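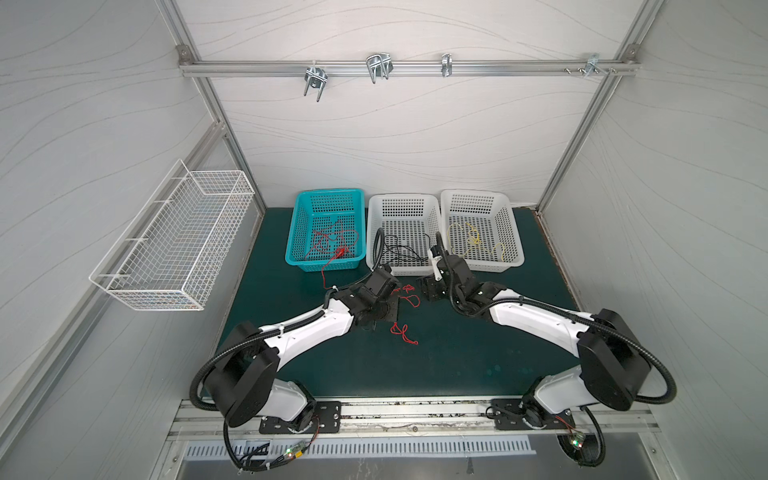 2025-10-12, visit notes, Jurkham shared workshop

I took the early train and got to the building well before the open day started. The entrance is on the loading dock side, past a tire shop, and the sign is easy to miss. Admission was free. Coffee was two dollars, paid into a tin.

The workshop has 86 members and one long room with a mezzanine. Wood and metal are downstairs, electronics and textiles up top. I came for the two-arm cell that Sylvie Beaudoin has been building with a few others since March, so I went up first.

The cell is a frame of aluminum extrusion with panels on three sides and a green work surface. Both arms are bolted to one rail along the front. The job they are working on is wire sorting: red goes in the turquoise basket, black cable and yellow wire each get a white one. Sylvie said the group picked wire because the electronics bench produces piles of it and everyone hates dealing with it. Thin wire is hard for the grippers. It springs, it knots, and a loop left over the rim of a basket will pull the rest out when an arm catches it.

Most of my questions were about the frame, as I am planning one at home. Her answers, as I wrote them down:

- Buy the extrusion cut to length. They cut their own and spent two weekends squaring it up.
- Put both arms on the same rail. Their first version had separate mounts and the spacing drifted.
- Leave slack in the cable conduit. It needs more than you would think at the shoulder.
- Vacuum the rail grooves. They fill up with grit.

The panels came from Koskela, a surplus dealer across the river, and the pattern on them was whatever was in stock. The frame and panels together cost nearly $200. She did not have a total for the arms, which were paid for separately by the people in the group.

Downstairs I watched a lathe demo and looked over the Itamico table, mostly used drawer slides and switches. I bought a bag of corner brackets.

The next build night is Thursday at seven. Visitors can come – email first, the dock door is locked after six.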